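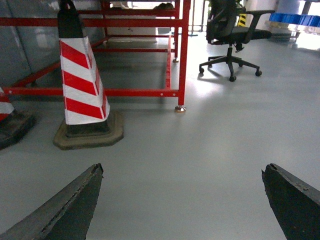
p. 3

Notes for the names and faces talk, Nov 2, 2018
Merja Leinonen

Start without slides. Say hello, give my name once and move on. I'll ask for it back at the end.

Main point: most people don't forget a name, they never took it in. You were busy with the handshake. So first step, repeat the name out loud. Second step, turn it into a sound you can picture. Leinonen - "line" and "onion". Silly is fine.

Pause. Let them try it with the person next to them, 90 seconds.
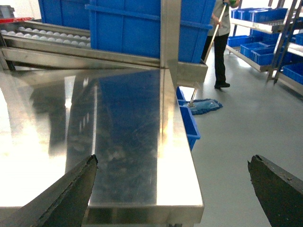 TECHNIQUE

Pick one feature of the face and attach the picture to it. Use eyebrows, ears or chin. Skip glasses and hair, people change those. Mention that Nelli Miettinen learned 38 names this way at the Zevstead meetup in September, and lost 3 by the next morning. She reviewed them once before bed, and I'd tell them to do it twice.

If someone asks about apps, say I use paper. 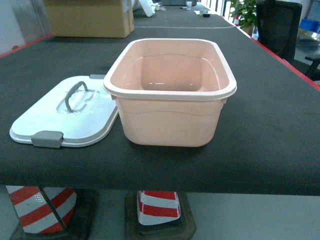

Reviewing is the part people skip. Go through the new names after an hour, then the next day, then after a week. I keep mine on cards. An open plastic box like the peach-pink one is plenty, and the lid can lie flat beside it for the cards you got right. Missed names go back in the box and come up again tomorrow.

Ask for my name. Wait for it. Then questions.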